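Desk tops at Pelkonen: what we settled on

The work tables in the Flostholm building have been replaced over the past month, and a few people have asked what the new tops are, how to look after them and where the old ones went.

The new tops are light wood with rounded corners. We tried two finishes before ordering. The darker one hid pencil marks better but made small parts hard to find, and Zhiqiang Tang's group went through a whole afternoon picking black screws off a nearly black surface. The pale one won easily. It does show a little glare when the overhead lights are on full, so the row nearest the windows will be dimmed in the mornings from February on.

Each top has a round cable hole set into it near one corner. Please run power leads through the hole and keep them off the front edge. The holes are small, so large plugs will not fit. Algirdas Koppel keeps a box of short extension leads with slim plugs in room 6, and you can take one without signing for it.

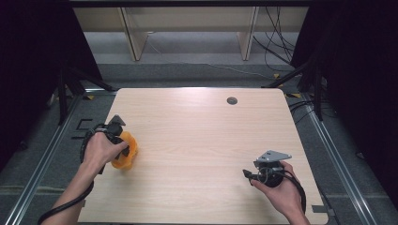
Wipe the surface with a damp cloth and dry it after. The supplier, Rundar, advises against solvent wipes, and the first table to arrive already has a dull patch where someone used one on a glue spot. If tape leaves residue, warm soapy water and some patience will lift it. Hot tools need a mat. Mats are in the drawers under the window, up to 4 per room, and more are on order.

Soft or colored items should be put away at the end of the day. Some of the rubbery plastics can leave a stain on pale wood if they sit in one place over a weekend, and the stain does not come out. A lidded bin on the shelf is fine.

The old tops have gone to the Grekton store on the ground floor. Most are scratched but flat, and would do for a garage bench or shelving. Ghazala Jadoon has the key and can let you in after three in the afternoon. Bring your own transport, as the van is booked until the end of the month.

To report a loose top or a wobble, call extension 1063 and give the room and the position of the table. Joonas Seppälä is doing the adjustments himself and would like to get through them one floor at a time.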